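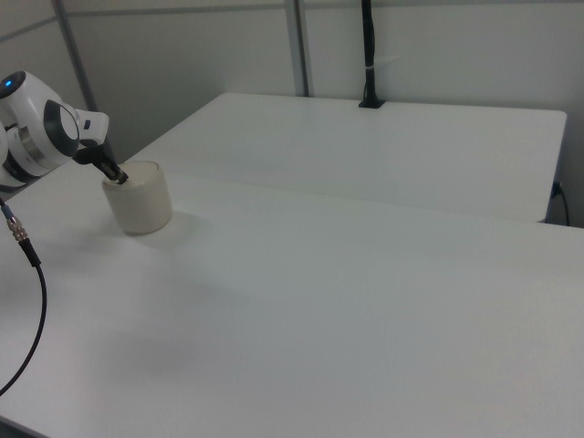 Boltholm Members' Workshop – Tables and Benches group

Two white tables pushed together, how do I close up the seam?

Posted by Annelies Nijs

We have two white tables standing one behind the other and I want to use them as one big surface for cutting fabric on Wednesday. There is a seam where they meet, and on one side it opens into a thin gap. Rulers catch on it. I have tried shoving the back table forward and it just opens up again at the other end. The tops are plain white and I would like to keep them that way, so no screws. Is there a tape or a clamp that works?

Lies Leemans

Check the legs before you buy anything. If one foot is set higher, the tops won't meet evenly however hard you push. Turn the feet until a long level sits flat across both tops, then clamp the frames together underneath. I use 2 small bar clamps, one near each end. Put a bit of felt under the jaws – they leave dents otherwise.

Clear any cups off first. The small cream ones slide when you start moving things. 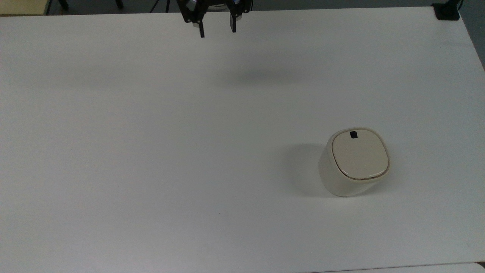
A white tabletop, with a cream container at lower right.

Yazzie

White cloth tape. Wipe the tops down, let them dry, press it on. Mine lasted 5 months and came off clean with a hair dryer.

fallano738

Just lay a cutting mat over the join. I never bothered with the seam after that.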